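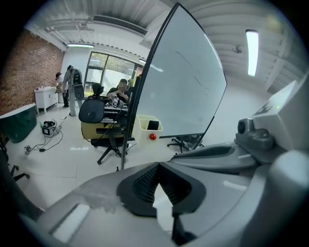
Does a short support tour change how a small band plays its own songs? It does, and the clearest change we found is in tempo: all four bands in our study played their fastest songs slower by the final week.

**Figure 1.** Whiteboard.

### 4.2 Tempo drift across the Hosbridge dates

We had expected the opposite. Earlier interviews by Paiva are full of drummers who swear that touring makes them rush, and we built our coding sheet around that idea. The 82 live recordings tell a different and, to us, far more exciting story. Vik opened their September run well above the tempo of their single, then settled closer to it night by night. Butora did much the same, though their two ballads hardly moved.

Room size seems to matter too. In rooms holding 100 people or fewer, bands talked more between songs and stretched their endings – sometimes by a full extra chorus. On the 1000-capacity stage at Ascombe those loose endings vanished, and the sets ran almost exactly to the printed list. We love this detail because several players described the Ascombe show as their freest (see Section 5).

Elaine Paiva coded every recording twice, with the second pass done blind to venue. Where the two passes disagreed, we kept the slower reading. Encores were left out, as only Vik played them regularly – a pity, given how wonderful some of them are.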